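I get asked a lot what's in the Torkovik Home Practice Kit, and the short version is: a set of house rules, with some gear attached to them. If you've already got a two-armed robot with proper hands on it and you're wondering how to let it loose on bedroom chores without making up your safety routine as you go, this is the page for you!

The kit is sold by Zandamico as item 1310. It comes with the rule book (spiral bound, wipeable pages), a pad of run sheets, a roll of floor tape, and a wall card with the stop procedure in type big enough to read from the doorway. I wrote most of the rule book, so yes, I'm biased.

## Start with the garment rules

Clothes are where I'd begin. Shirts on hangers look easy and they're a sneaky mix of soft fabric, stiff wood and a metal hook, and each of those wants a different kind of care.
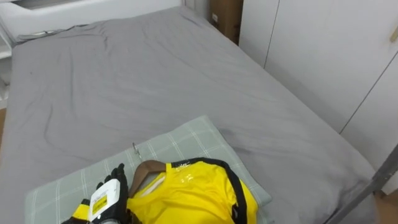
*Rule 4, approach: come in slowly toward the neck of the hanger.*

My favorite part of the book is the approach section. We ask you to set a reduced speed for the last stretch before contact and keep it there until the grip has been checked. Write the speed on the run sheet before you start (I know, I know, everybody wants to fill it in afterward). And please keep the hook pointed away from the side where your operator stands. Hooks are at eye level more often than you'd think once an arm starts lifting.

The rest of the approach section goes like this:

- One person holds the stop button and does no other job.
- Nobody reaches over the bed while the arms are powered. If a sleeve needs straightening, stop first, then straighten.
- Bags, tags and pins get written down on the run sheet before the first try.
- Shelves and closet doors inside arm's reach are marked on your floor plan, along with which way the doors swing.

## Two hands, two jobs

The old edition treated both arms the same and I never liked it. In the new one, each hand gets its own line on the run sheet: what it's allowed to touch, and when it has to wait. A waiting hand stays in plain sight of the operator, and it doesn't close until the other one has been checked.
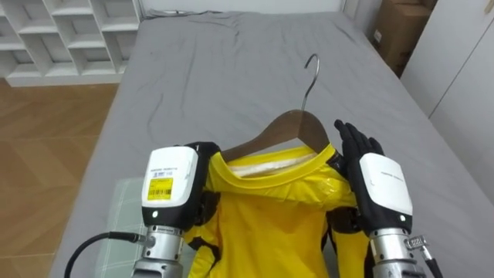

*One hand on the shirt, the other open beside the hanger.*

Mahsa Daneshvar pushed for the waiting rule when we were rewriting the book in May, and I argued with her for most of an afternoon. She was right. Splitting the lines up made our sheets so much easier to read back, and when a grip goes wrong you can tell which arm you should be looking at. Cables get their own check box too: follow each one with your eyes through the full reach of the arm before you power up.

If you run Trerus software, the sheet fields match the log names, so you can type them straight in. Vörös users will have to rename two of the fields (sorry, it's on my list).

## Reset the same way every time

A reset is part of the run. Arms go back out of the work area, the garment goes back on its pillow or whatever surface you wrote down, and the operator says "clear" out loud before the next go. We use a pillow under the shoulders of the hanger and note which way the hook points.
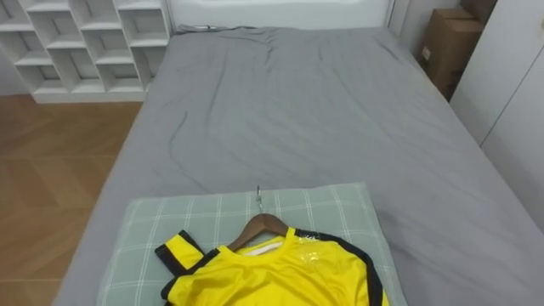
**Home Robotics Practice Team, Zandamico**

Don't fuss over making the bed perfect between runs. A few creases in the sheet are fine, and our rule book says so, but the collar direction has to match the sheet of paper in your hand. If it doesn't, mark the run as changed and carry on.

## Ordering and refills

Run sheets come in pads of 10. The refill pad is item 237, and the floor tape on its own is item 3704. The wall card isn't sold separately, but write to us if yours gets torn and we'll mail you another one.

This page covers the edition dated November 10, 2022. Owners of the older book can get the two-hands section as a free insert, just include your order number when you write.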